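From: Hema Sastry
To: Seltdale Tenants and Small Lets list
Subject: Re: [seltdale-lets] Deposits, inventories and the September changeover

Mulugeta,

Thanks for this. I have let the two flats in Clevthorpe for long enough to have made most of the mistakes you mention, so I will answer in the order you asked and leave your message below for anyone who missed it.

Mulugeta Tesfamariam wrote:

> Hello all,
>
> We are taking on a furnished one-bedroom in Jultdale from September and it
> will be the first time we have let anything with contents. Up to now it has
> been the unfurnished house and the only arguments were over carpets.
>
> The outgoing owner gave us an inventory of four pages which says things like
> "kitchen items, various" and "bookcase, fair". The last tenants lost 210
> pounds of their deposit over a mattress and a chest of drawers and it went
> to a dispute, which the owner lost in full. I would like not to repeat that.
>
> What I want to know:
>
> 1. How much detail does an inventory need?
> 2. Do people pay a clerk or do it themselves?
> 3. What do you do about things the tenant adds, shelves and so on?
> 4. Has anyone had trouble with the check-out being done after the tenant
> has gone?
>
> The rent will be 754 a month and the deposit 700, if that makes any
> difference to the answers.
>
> Mulugeta

On your first question, "kitchen items, various" is worth nothing. If it went to a dispute the adjudicator would have no way of knowing whether there were two saucepans or ten. The owner has to show what was there and what state it was in. The tenant doesn't have to show anything, as it is their money until you prove otherwise. That is why your previous owner lost, I should think, and I would have expected it from "bookcase, fair" alone.

I list by room, clockwise from the door. Each piece of furniture gets a line with what it is, what colour, and every mark on it, with where the mark is. "Chest of drawers, pine, four drawers, ring mark on top at left rear, second drawer sticks." Crockery and cutlery are listed by kind and number. Walls, ceiling and floor have a line each, then the window, the blind and the door. Meter readings and keys go on the last page. A one-bedroom flat comes out at nine or ten pages for me, and I can do it in a morning once I have the old one to copy from.

Don't write "good" or "fair" without saying what you mean. I put a short key at the front: new, no marks, light marks, heavy marks, damaged. Those five have been enough.

Photographs go with the written list and don't replace it. I had a claim over a hob turned down with thirty-odd photographs attached, none of which was referred to in the written part. Now each one has a number and the number goes against the line. Take the room from the doorway, then from the opposite corner, then each large item, then the damage close up. Open the oven and the fridge. The inside of the oven is what people fall out over more than anything else.

On clerks, I paid one for the first three changeovers. She was good, and I learned the layout from her. After that I did it myself for the smaller flat and kept paying for the larger one, which has a lot more in it. An independent report does carry more weight. If you do your own, have the tenant there, walk round together, and both sign and date each page. Give them seven days to send corrections and accept the reasonable ones. I have never had a correction that wasn't fair.

I would pay for the first one if I were you. Ask whether the fee covers the check-out as well, because some quote for the check-in only and the second visit comes as a surprise.

Your third question is the one where I have changed my mind over the years. I used to say no fixings of any kind. People put things up anyway and didn't tell me, and I found the holes on the last day, filled with toothpaste in one case. Now the agreement says that freestanding furniture is up to them and anything fixed to a wall needs an email first. I nearly always say yes. I ask where it is going and what the wall is made of, and we agree whether it stays or comes down and is made good.

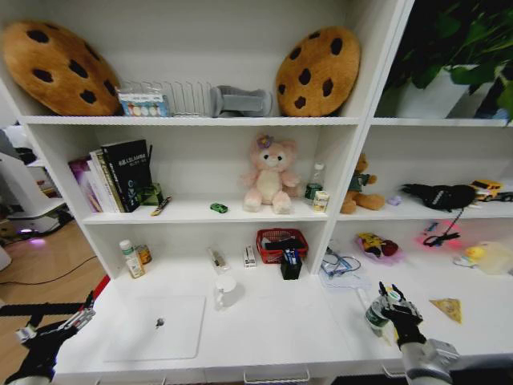

Does the tenant's own furniture need to go on the inventory?
It stays off the main list, which should cover only what belongs to you, but a separate half page headed "tenant's items" is useful if any of it looks like yours.

I started the half page after a muddle over two bedside lamps. Mine had been put in a cupboard and theirs were left out, and at the end they packed all four in good faith. We sorted it out by phone, but it took a fortnight and a drive to Xia to collect them.

Storing your things is a related matter. If a tenant asks you to take a wardrobe away, get it in writing, say where it is going, and amend the inventory the same day. Don't let them put it in the shed. One of my chests went in the shed for a winter and the back came off it with damp, and I couldn't fairly charge for it when I had agreed to the shed.

Fourth question. Yes, I have had trouble, and so has nearly everyone on this list judging by the archive. If the tenant isn't there at the check-out they can say the damage happened after they left. Offer them a time in writing, more than one if you can, and keep the emails. If they don't come, do it on the day the keys are handed in and before anyone else goes inside, including the decorator. The report should say what time you went in. Mine is always at 10 in the morning and I ask for the keys at the door.

Then compare like with like. Use the check-in report as your form and write in the second column. Allow for wear. A five-year-old mattress with a stain is not a new mattress, and you can't claim the price of one. The usual way is to take the cost, take off the years it has had, and claim what is left. I once put in a claim for 1,348 pounds for a sofa, a carpet and a table, all at the price of new ones. I was told quite politely that the carpet was at the end of its life and the sofa nearly so. What I got back covered the table. I kept that letter and read it whenever I am annoyed about something.

With a deposit of 700 you will find that most disputes are over a cleaning bill anyway. Have the place properly cleaned before your first tenants go in, keep the invoice, and put the standard in the inventory. You can only ask for it back as clean as you handed it over.

Two smaller things. Test the smoke alarms in front of the tenant and have them initial the line. And label the keys. The Jultdale flats have a bin store key that looks exactly like the one for the meter cupboard, and I have been called out for that twice.

I can send you my blank form if it would help. It is a plain word processor file with the rooms set out for a one-bedroom, and you would only need to change the kitchen. Somebody asked for it in the spring and I believe I sent the old version, so if that was you, please throw it away and ask me again.

Regards,
Hema Sastry
Clevthorpe

--
You are receiving this because you are subscribed to seltdale-lets.
To leave the list, send a blank message with "unsubscribe" in the subject line.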